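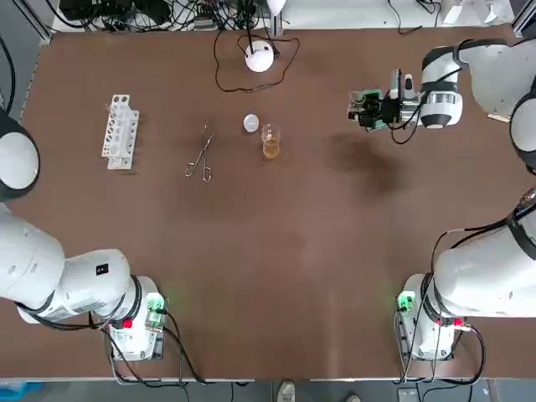
Bokthorpe Teaching Laboratory, Preparation Room
Bench diary, March 2019

The morning was given to the introductory set for the second-year class. The requirement for each bench is unchanged from October: a test tube rack, a pair of tongs, a beaker, and a lid to fit the jar supplied with the set. The written list had fallen out of step with what is kept in the cupboards, and it has been corrected and placed inside the door of cupboard 2.

The racks are in acceptable order. The white plastic ones have held up better than the older wire ones, which mark the shelves and tip when only one end is loaded. It has been agreed with Luzius Steiner that the wire racks will be withdrawn at the end of the term. He would have preferred to keep them for the drying area. The matter may be raised again.

The tongs took longer than expected. A number of pairs had been put away with the pivot stiff, and two did not close evenly at the tips. The stiff ones were cleaned and moved freely afterward. The uneven pairs have been set aside in the repair tray with a note. Students should be reminded to carry a beaker by hand when it is cold and to leave the tongs for warm glass. The present instruction sheet says only "use tongs," and a good deal of glass has been dropped on the strength of it.

Beakers were checked against the light for chips at the rim. Those with worn markings are still suitable for holding and pouring and have been moved to the lower shelf. They are not to be used where a volume is to be read. The replacement order was sent to Huline for 40 beakers of the 100 ml size. Rocha quoted a shorter delivery but could not supply the same pattern, and mixed patterns do not stack.

Small lids remain a difficulty. They are rinsed with the glassware and then go astray between the sink and the drawer. From now on they will be kept in a shallow tray beside the rack shelf and returned there before the jars are put away.

Labels for liquids left standing overnight must carry the contents, the date and initials. Three bottles in the side cupboard had the contents only and were referred to Luzius for identification.

The class has 18 places. Sets for the first row are complete. The second row waits on the tongs.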